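Why Baskets Creak: The Secret Life of Weaving

You have probably walked past a basket today without saying hello to it. Most people do. Baskets are very good at being ignored, and they have had thousands of years of practice.

But a basket is a clever piece of engineering made out of what are, basically, sticks. It has no nails and very often no glue. So why doesn't it fall to bits the moment you put a toy in it? 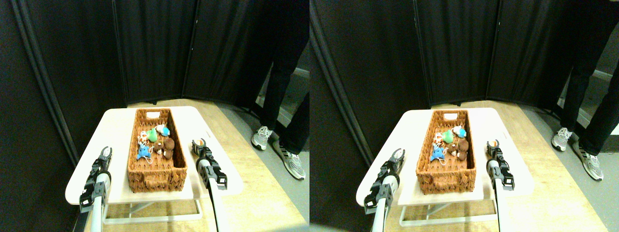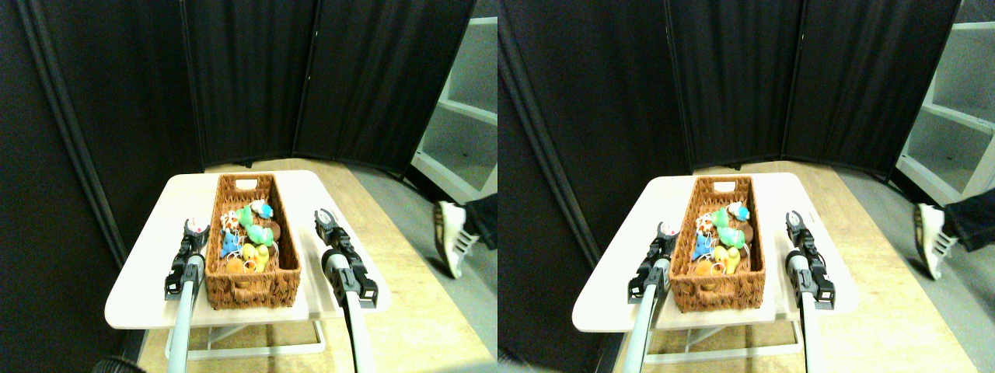
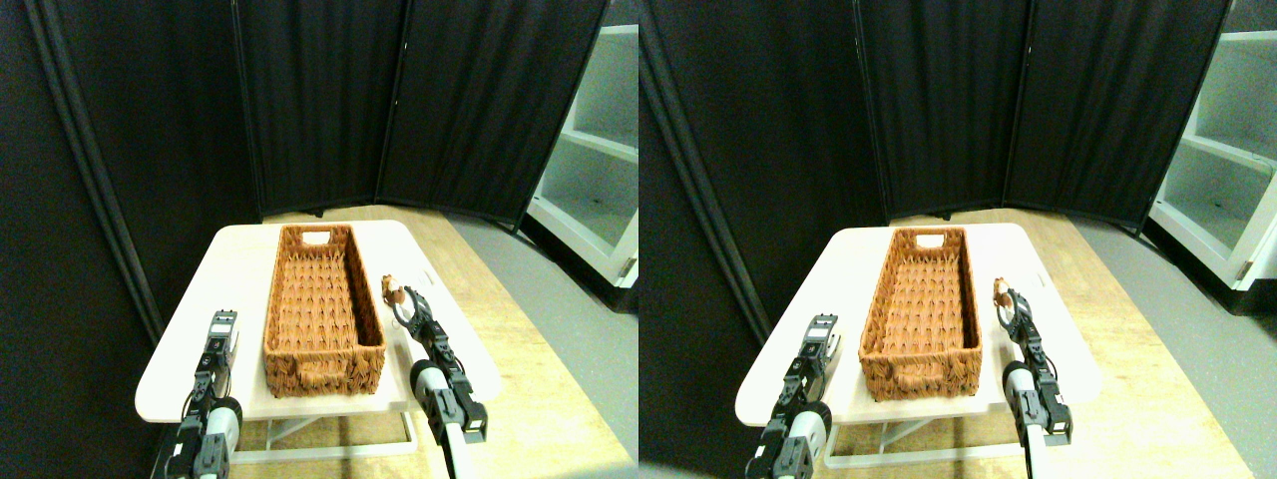
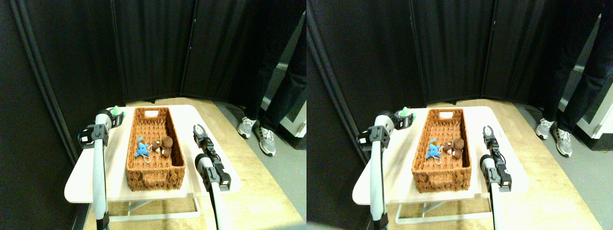
A woven basket, with and without soft toys.

Start with a single willow stick, which basket makers call a rod. Bend it and it springs back. Bend it too far and it snaps, and you have two shorter sticks and a bad mood. One rod on its own is not much use for carrying potatoes.

Now take lots of rods. Some of them stand still and do nothing much, like guards outside a palace. These are called stakes. The others go in front of one stake, behind the next, in front of the one after that, and so on all the way along. These are called weavers. (The person doing it is also called a weaver, which must get confusing at parties.)

Every time a weaver bends round a stake, it tries to straighten out again. It can't, as there is another stake in the way. So it pushes. All the rods in the basket are pushing on one another, all day long, and the rubbing between them stops them sliding apart. Scientists call this rubbing friction. You can think of it as a very long argument that no rod is allowed to win.

The creak you hear when you lift a basket is the rods shifting a tiny bit against their neighbours. It is the argument getting louder.

Is wicker a kind of plant?

No, and plenty of grown-ups get this wrong, so feel free to correct them at dinner. Wicker is a way of making things. You can make wicker out of willow, cane, reed, rush or even twisted paper. Asking for a wicker tree is like asking for a knitting sheep.

A bath for sticks

Dry willow is stubborn. Before weaving, it has to be soaked in water until it will bend without cracking. Heidrun Nägeli makes baskets in the village of Wuromberg and keeps a long metal trough behind her workshop for this. Thick rods can stay in it for days. Her cat drinks from it and has not been harmed so far.

"If the rod complains, it goes back in the bath," she says. By complaining she means a small crackling noise. A good maker listens as much as she looks.

Her biggest basket used 766 rods and was too wide for the workshop door. They took the door off.

What about the hole in the end?

Lots of baskets have a gap near the rim for your fingers. Leaving a gap in weaving is trickier than it sounds. A weaver can't just stop in mid-air, so it has to turn back round the last stake and go home the way it came. The rim above then does the hard work when you lift, so it is usually made thick.

Try it yourself

You will need a paper plate, some wool and a grown-up with scissors.

1. Cut an odd number of slits round the edge of the plate, going halfway to the middle.
2. Tape the end of the wool to the centre.
3. Go over one piece, under the next, and keep going round.
4. Stop when you run out of wool or patience.

The number has to be odd. With an even number, your second time round goes over and under exactly the same pieces as the first, and you get stripes of wool that slide about. Leonidas Moschos, who teaches weaving in Drotlow, lets every new class try it with an even number first. He says they never forget it afterwards, and some of them never forgive him.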